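Sep 2, 2019

**Pirbridge food group questions the case for the "full" breakfast table**

Nornell, the Pirbridge home cooking group, today publishes the results of its August breakfast trial, in which 206 households were asked to cook their first meal of the day using no more than two worktop appliances.

The group went in doubtful and has come out much the same. Kitchen shops have spent years telling people that a good morning needs a machine for each thing on the plate. Our members were not convinced – and 19 of them dropped out in the first week because they saw no point in changing what they already did.

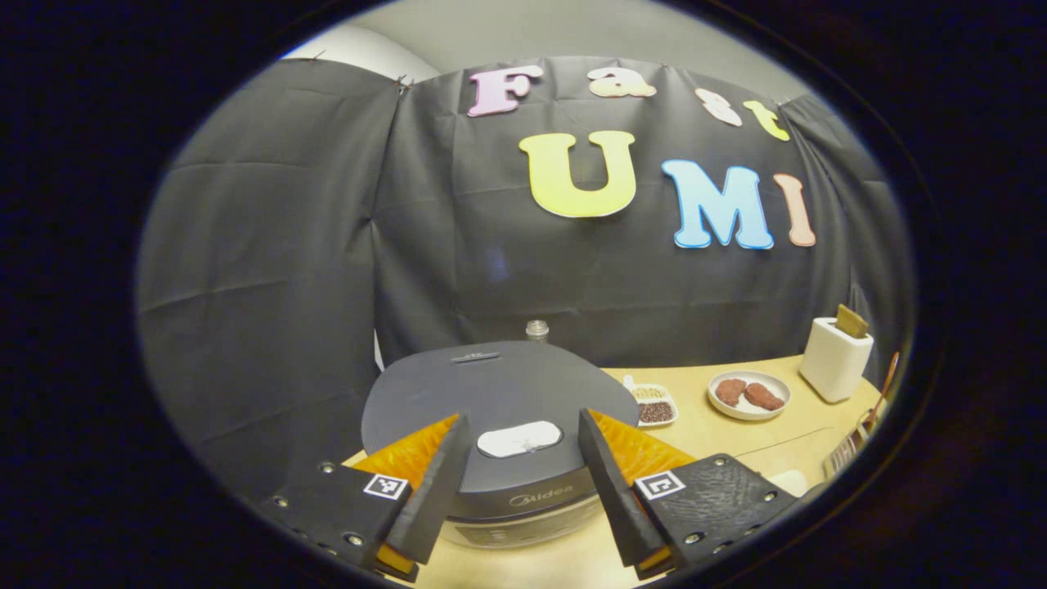

Of those who carried on, most settled on a rice cooker and a toaster. Rice went on first, toast came last, and anything fried was done in whatever pan was to hand. Several households added patties, with mixed reports. Seeds and grains in small dishes were popular with people who like that sort of thing.

"We were promised calmer mornings," said Hazel Ferreira, who ran the trial. "I'd like to see the proof. What we got was fewer plugs in use and the same argument over who washes up."

Ayman Haddadin, who wrote the recipe sheets, is no more easily won over. "Rice at seven in the morning is fine. It won't change your life, and I wouldn't trust a leaflet that said it would."

Nornell has printed 1000 copies of the recipe sheets. They are free from the Aleo café in Pirbridge while stocks last. The group makes no claims for health, weight or mood, and has taken no money from any appliance maker.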